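Cloth cell notebook, January
Wrist servo dropout on the far arm during corner pickup
Reading time: 2 min

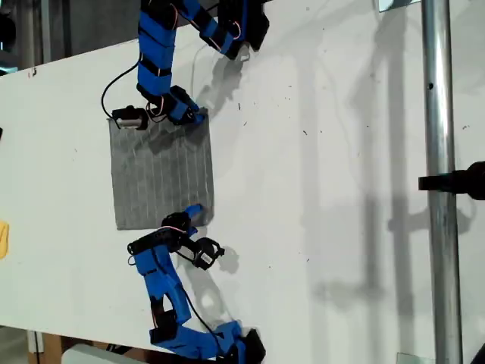
Run 190 stopped at 14:20 with the far arm unresponsive at the wrist. The follower bus reported an overload on ID 4, then stopped returning position for that joint. The near arm kept executing its half of the fold. Shoaib Sethi hit the stop. No damage to either gripper.

Log, far arm:
- Present load on ID 4 climbed for 17 frames before the trip.
- Commanded wrist height was under the tabletop for all of them.
- Temperature normal. Supply voltage normal.
- Near arm: no errors.

So the gripper was being driven into the table through the cloth and the servo did what it is set to do. The open question was why the target was low. Carla Semaan pulled the calibration file and found the far arm loading an old home offset, 724 on the wrist, from before the horn was refitted. Munther Khalaf had recalibrated after the refit, but the Praltau config still pointed at the previous file. Earlier runs got away with it on higher grasp points. Corner pickup puts the fingers flat to the surface and uses up all the margin.

Second fault, and the one I care about more: loss of one arm does not halt the other. The Majali layer treats each arm as its own session. With the far gripper limp and still holding fabric, the near arm would have kept pulling.

Done:
- Config path corrected, old calibration file moved out of the directory.
- Wrist recalibrated and checked against the feeler gauge at two cloth corners.
- Torque limit on ID 4 lowered for grasp moves only.

Not done:
- Linked stop across both arms. Ayman Nseir has a patch, untested on hardware.
- Floor limit on commanded height. Needs the table plane measured again.

Until the linked stop is in, one person stays at the stop button for every two-arm run. No unattended batches.

Repeated the same pickup three times after the fix. No overload. Three is too few to close the ticket, leaving it open.

R. Dafis

Related entries
Refitting the wrist horn, far arm
Majali session timeouts
Cable strain at the gripper
Flultar fold targets, revised

Contact: Rhydian Dafis | © Drurnora | Back to top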